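4.2 Tidying a table with a five-fingered hand

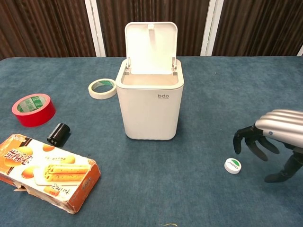
Figure 3. Tabletop set-up for the tidying task, with the open bin and a mix of items around it.

I should say first that I never meant this to be a grasping paper. When Negin Rashti and I started on Plokutus, our planner, we assumed the hand would more or less look after itself and that all the interesting failures would come from choosing the wrong item. We were wrong about that, and most of this section is me explaining how.

The rule is simple. An item on the table goes in the bin if the instruction says it should, and everything else stays put. We kept the objects mixed on purpose: tape rolls lying flat, a snack box that has seen better days, small round things that like to roll off. A flat roll is a horrible thing to pick up from above (try it with thick gloves on), while a crumpled box gives you plenty of edges to pinch but folds in ways the planner can't guess.

We trained on 1400 demonstrations and then ran 173 test trials, with the items shuffled by hand between trials. Plokutus picked the right item in all but 19 of them — lovely, and much better than our older planner, Najafi, ever managed. Then the fingers had to do their bit. Small, low containers were the worst by a long way. The thumb would arrive a touch late, the fingers would push the thing along the cloth, and the planner would carry on as if it had a firm grip.

Mireille Azar suggested the fix we ended up using, which was to make the planner wait for the thumb. It sounds too silly to write down! We now hold the arm still until the thumb's joint reading settles, and only then allow the lift. This slows each pick a little, and I did grumble about it, but the pushing mostly went away and we didn't have to retrain anything.

The tape rolls are still a nuisance. Hooking one finger through the core works nicely when the roll is wide, less so with a thin one, and we haven't found a single approach angle that suits both. I come back to this in Section 5.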